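Section 7: Running the kitchen demonstration on an open day

Read this section if you have been told to show the simulated kitchen to visitors. If you volunteered, read it twice.

The kitchen demonstration puts the Prustora arm in a computer-made kitchen and lets the public watch it work on the big screen. Nothing in it can be broken, spilt or set on fire, and for this reason Garkonska chose it for the Stotcombe open day over the version with real crockery. The visitors' chairs, cables and cups of tea remain as real as ever. Most of the cautions below concern those.

7.1 Before the doors open

1. Switch on the demonstration computer and leave it alone until the start page appears. Pressing keys during start-up has never made it faster.

2. Switch on the big screen. If it shows a blue rectangle and the words NO SIGNAL, press the Source button until it doesn't. There are 2 Source buttons, one on the remote and one behind the screen where only a child can reach it.

3. Log in to the demonstration account and type the code 1532. The code is not a secret, but please don't write it on the screen again.

4. Choose Kitchen from the list of rooms. Loading takes as long as it takes you to find the laser pointer.

5. Open the Views menu and tick both the room view and the gripper view. The room view shows the arm at the counter. The gripper view looks along the fingers at whatever they happen to be near, and visitors need a moment to get used to it.

6. Press Home, then Ready. Drive the gripper up to the cookware with the joystick and check that you can follow the fingers against the dark rim. If you can't, turn up the brightness on the big screen, not on your own.
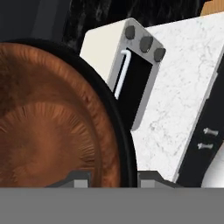

Can visitors drive the arm themselves?
They can, one at a time, with a member of staff holding the second joystick. The second joystick always wins, and there is no need to mention this to anyone under ten.

NOTE: Both joysticks look the same. Put the yellow sticker on the staff one before the first group comes in. A grandfather drove it for a whole afternoon last year while a member of staff waggled the other and took the credit.

7.2 Starting the demonstration

1. Wait until the group has sat down. A group that is standing will drift towards the biscuits.

2. Say what the arm is going to attempt. Use the word "attempt".

3. Press Run. The arm waits for a short spell before it moves, and you should fill this with talk. The Ní Chonaill script, kept in the drawer under the keyboard, has a paragraph of the right length. Do not read out the stage directions.

4. Switch to the gripper view as the fingers come over the worktop. Let people look at it before you explain anything. Someone will ask whether the marble is real. 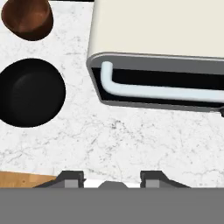

5. Keep talking at an ordinary pace while the planner works out its next move. The progress bar is for your comfort only and bears no known relation to progress.

6. If the arm stops and the bar has filled, press Continue once. Pressing it twice tells the arm to carry on and then to carry on from there, and it will do both with great confidence.

7. If the arm goes somewhere you didn't announce, say "and now from another angle" and switch views.

CAUTION: Do not press Reset All while a visitor is driving. It puts every object back where it began, and the visitor will assume they did it. One of them asked for a certificate.

CAUTION: The large red button on the desk stops the real arm in the next workshop. It does nothing at all to the kitchen. Please stop pressing it, as they have now started ringing us.

7.3 Showing the reach

This is the part people remember, so save it for the end of the talk.

1. Change to the room view. The whole counter should be on the screen, with the arm coming in from the right.

2. Choose Reach from the task list and pick the brown round object as the target. The list calls it ITEM_ROUND. Visitors have their own names for it and will want a ruling. Don't give one.

3. Set the speed to 2. Speed 1 sends people to the car park and speed 3 makes the front row lean back.

4. Press Run, then press Pause when the gripper gets close to the target. Take your questions with the arm held there.
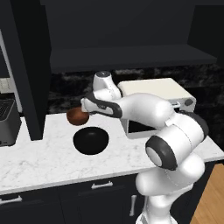

Fig. 7-3. Room view during the Reach task, gripper just above and to the right of the target.

5. Press Pause again to let the task carry on. If you have talked for too long the session will have timed out, and you must go back to step 2 and look as though you meant to.

NOTE: The question you will be asked most is whether the arm can make toast. The task list has no toast in it. Offer the Reach task again.

7.4 Between groups

1. Press Home and wait for the arm to fold.

2. Press Reset All. This is the correct time for it.

3. Wipe the visitor joystick. See the caution on jam in section 3.

4. Count nothing, tidy the chairs, and open the doors when the next group starts knocking.

For shutting down at the end of the day, go to section 8. For the blue rectangle, go back to 7.1, step 2.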